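6월, 오전 작업. 천연 염색 노트 이어서

쪽물 항아리 2번, 드디어 꽃거품이 올라왔다! 지난번에 석회를 너무 급하게 넣어서 죽인 줄 알았는데 밤새 살아났다. 뚜껑 열자마자 나는 그 구릿한 냄새가 이렇게 반가울 줄이야. 표면에 보랏빛 막이 돌고, 막대로 살짝 저으면 아래쪽은 누르스름한 초록색이다. pH는 시험지로만 봤고 조금 높은 편. 오늘은 물엿을 더 안 넣고 그냥 둔다.

시험포는 면 두 종류와 모시. 정련은 소다회로 했고, 500 g 한 묶음을 통째로 삶았더니 솥이 좀 작았다. 다음에는 나눠서 할 것. 삶은 물이 보리차 색으로 나오는 걸 보면 아직도 신기하다. 새하얀 천이라고 생각했는데 그 안에 이만큼이 들어 있었다니.

담그는 시간은 짧게, 횟수는 많이. 첫 침지에서 꺼내면 연두색이다가 공기 닿는 데부터 파래지는데(접힌 자리는 끝까지 초록으로 버틴다) 이 몇 분 때문에 쪽 염색을 하는 것 같다. 모시가 제일 빨리 변했다. Drakata 면은 조직이 촘촘해서 그런지 속까지 물이 잘 안 들어가고, Tokmont 면은 술술 먹는다. 값은 Tokmont 쪽이 싼데 결과가 더 좋으니 계속 이걸로 가고 싶다.

그다음은 양파 껍질. 껍질 174 g을 끓여서 걸렀다. 명반 선매염한 천은 꿀색, 철 후매염한 천은 올리브색 비슷하게 떨어졌다. 꿀색 쪽이 정말 마음에 든다. 소나무 판 색하고 나란히 놓고 싶은 색이다. Figueiredo 색견본 수첩에서 제일 가까운 칸을 찾아봤는데 딱 맞는 칸은 없고 두 칸 사이쯤.
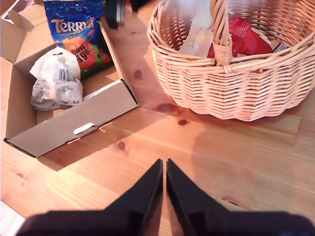

소나무 상판. 목표로 잡은 꿀색.

철매염 쪽 메모. 철장액을 눈대중으로 부었더니 한 장은 너무 어둡게 나왔다. 천도 뻣뻣해졌다. 철은 조금만 넘쳐도 섬유가 상하니까 앞으로는 무조건 저울로 잴 것. 다 쓴 막대는 명반 통 근처에 두지 말기! 지난달에 노란색이 통째로 탁해진 게 아무래도 그 탓이다. 철용 막대 손잡이에 빨간 실을 감아 두었으니 다들 확인 바람.

물 이야기도 적어 둔다. 수돗물 1,000 ml와 빗물 1,000 ml로 같은 양파액을 만들어 비교했는데 빗물 쪽이 확실히 맑고 노랗다. 수돗물 쪽은 약간 갈색 기운. Tondora 공방에서 예전부터 물을 받아 쓰라고 했는데 이제야 해 봤다. 장마 오면 통을 더 내놓아야겠다.
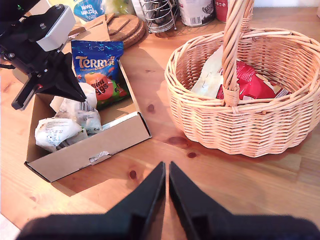 수세는 맑은 물이 나올 때까지 했고, 쪽 시험포는 마지막에 식초를 아주 조금 탄 물에 담갔다가 헹궜다. 전부 그늘에서 말리는 중. 젖었을 때와 말랐을 때 차이가 커서 색 판정은 내일로 미룬다. 일광 시험용으로 한 장씩 반을 검은 종이로 가려 남쪽 창에 붙여 두었다. 떼지 말 것.

해 보고 싶은 것: 양파 꿀색 위에 쪽을 한 번만 얹어서 초록 내기. 쪽을 먼저 하고 양파를 얹는 순서도 같이 해서 비교. 지난번 책에서 본 건 쪽이 먼저였는데, 반대로 하면 노랑이 항아리에 빠져나올까 봐 걱정이 되긴 한다. 작은 병에 쪽물을 덜어서 해 보면 될 듯. 벌써 손이 근질근질하다.

남은 껍질액은 냉장고 아래 칸, 뚜껑에 표시해 두었음. 명반이 거의 떨어졌으니 주문할 것. 고무장갑도 왼손만 자꾸 구멍이 난다.

오후 4시, 쪽 항아리 다시 저어 줌. 거품 양호.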